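# The Bread That Takes Eleven Days

The first thing you notice in Irnstead in winter is the smell. It comes up the hill from the old ferry landing a little before dawn — sour, sweet and faintly smoky — and by the time you've found your gloves and got the car door open you are hungry in a way that no hotel breakfast is going to fix. Follow it down past the chapel and you'll reach Mihăilă, a bakery with one window, four shelves and a line that starts forming while the streetlights are still on.

I had driven over from Ferley for a single loaf. I'd read a few lines in an old county cookbook about a dark rye that was started one week and eaten the next, and I wanted to know if anyone still made it. They do! It takes 11 days from the first spoonful of flour to the first slice, and I have thought about it more or less constantly ever since.

Rye is a strange grain to love. Wheat dough stretches and springs back and makes you feel clever. Rye dough sits in the bowl like wet cement and sticks to your wrists, your sleeves, the faucet and (in my case) the phone you were foolish enough to pick up halfway through. It has very little of the stretchy kind of gluten, so what holds the loaf together is mostly starch and a group of gummy sugars that soak up a huge amount of water. Kneading does almost nothing for it. Time and acid do nearly everything, and that's where the 11 days go.

For the first five, the bakers feed a starter once a day with coarse flour from the Lekley mill, two valleys over. It begins as gray paste. On the second day it smells awful, a bit like old gym socks, and plenty of home bakers throw theirs out at that point, which is a real shame. By the fourth day the sourness has come in and it smells of green apples and yogurt. On the sixth day they add a mash of cracked rye and hot water that has been kept warm overnight until it turns sweet all by itself. Taste it off the spoon and you'd swear someone had slipped in honey.

Then comes the dough proper, and a rest, and a second rest, and the tins. The big tins hold 943 grams each. The number is older than anyone's explanation for it, and I heard three while I was there: a tax rule, a tinsmith's mistake, and the weight of a loaf that would see one rower across the water and back. I like the rower best.
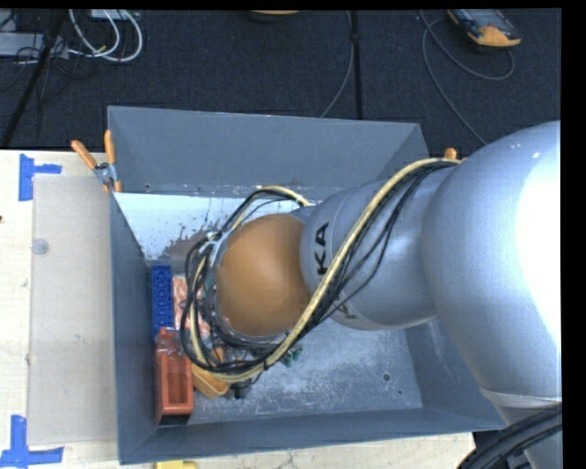

*A KA-lettered robot arm reaching into a gray bin on a pale wooden table.*

The bake is slow as well. The loaves go in hot to set the crust, and then the heat is allowed to fall away through the night, so that by morning the crumb has gone the color of strong coffee. No molasses, no cocoa, no caramel coloring. The darkness is all from the grain's own sugars cooking very gently for hours, the same thing that happens to onions if you have the patience to leave them alone.

And after all that, you can't eat it! Cut a rye like this warm and the knife comes out coated in gum. The loaves are wrapped in linen and left on the shelf for two full days while the moisture evens out from the middle to the crust. Regulars know which shelf is ready and which is not, and they will tell you, kindly but firmly, if you point at the wrong one.

So what does it taste like? Sour first, then malty, then something close to raisins, with a long bitter edge from the crust. It is dense, but it isn't heavy in the mouth, and it slices so thin you can nearly read through it. I ate it with cold butter and salt on a bench by the landing. I ate it with smoked trout in the car. Back home I fried the heel in bacon fat and put an egg on top, and I had to sit down for a minute.

There is a bigger story in this loaf. Rye was once the everyday grain on these hills, where the soil is thin and the spring comes late. It puts up with cold that would flatten most wheat, and it grows tall enough to smother weeds. Then cheap white flour arrived by rail and the rye fields went to pasture. Lekley stopped milling it altogether for a long stretch. Last season the mill ground 977 sacks, up from 860 the year before, and people are planting it again on ground their grandparents gave up on.

If you'd like to try a slow rye at home, start with a small jar and coarse, whole-grain flour, the fresher the better. Keep the jar somewhere that stays the temperature of a comfortable room. Don't panic at the smell on day two. Use more water than seems sane, wet your hands before you shape, and line the tin well — I lost my first loaf to a bare one and had to chip it out with a butter knife. It was still good. I ate the chips over the sink.

Mihăilă opens at six and is usually sold out of the dark loaf by nine. The seeded one, two shelves down, lasts until noon and goes beautifully with soup.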